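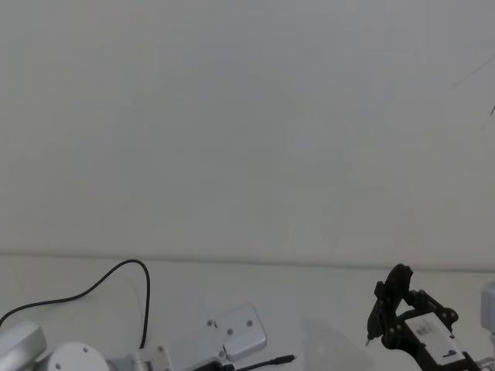

January, bench notes, paint and colour

Started the white paint comparison this morning, the one I've been promising since we ran out of Branderow and had to buy whatever the shop had. So: Renda flat and Heso low sheen, 2 coats each on primed board, same roller, same tray (washed between, yes, I know). I've been staring at whites all week and my eye is shot. Even a plain white wall behind a white tabletop has me squinting, and there you only get a faint line where one meets the other, so you can see why I want proper numbers before we pick a colour for the hallway job. White is never one colour, it's a whole family squabbling.

Renda went on thick and grabbed the roller a bit. I thinned it with up to 20 mL of water per litre and it behaved much better. Heso is runnier and spits, so cover the floor! Coverage on the Heso felt poor on the first coat but by the second I couldn't find the pencil marks any more. Smell is mild on both.

Sanded between coats with the Chukwu pads, 100 grit, which was too coarse. Scratches showed through the Renda at a low angle. Go finer next time and don't lean on it.

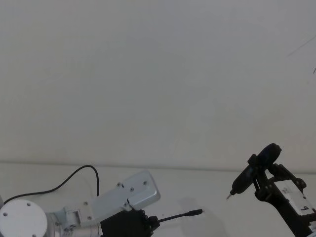
Off-white wall, a touch brighter toward the right.

Same trouble with the sample boards, by the way. Stand one side-on to the window and it shades from one end to the other, and you'd swear I'd used two tins. I've started reading them all flat on the sill, at 10 in the morning, no lamps. Board 436 is the keeper so far (Heso, second coat). Grey undertone, not yellow. I'd like to see it next to the old trim before I get too excited.

Still to do: scrub test, a touch-up patch on each, and find the lid for the Renda.

Comments

Try a foam roller with the Heso, it cured the spitting for me.

Did you box the tins first? Mine didn't match until I did.

Lid is on the shelf over the sink.

Recent entries
Filler that shrinks and filler that doesn't
Cleaning brushes without wrecking them
Primer on old gloss

Contact the workshop | Copyright, bench notes | Back to top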